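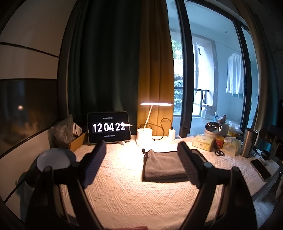 Unit 6: Household textiles, care and folding
Handout prepared by Yuzuki Ueda

In this unit we look at the cloths which stay on or near a table: the tablecloth, the hand towel and the kitchen towel. Please read these notes before the practical session.

A tablecloth with a raised weave should be washed inside out or folded with the face inward, so the ridges do not catch. Iron it from the back, on medium heat. If you press the face strongly, the pattern becomes flat and its colour looks grey.

Towels with a soft nap are not ironed. Shake them, dry them, then fold in three along the length and once across. When a towel has a hanging loop, leave the loop outside at a corner. It is then easy to find it and hang the towel.

Work under a good lamp with the light coming from the side. Small stains and pulled threads show better in this way.

For practice: fold one towel by the method of Emiko Wada (reader, page 39) and note where the loop finishes.

Related handouts
Unit 5: Reading care labels
Unit 7: Storing linen
Unit 9: Simple mending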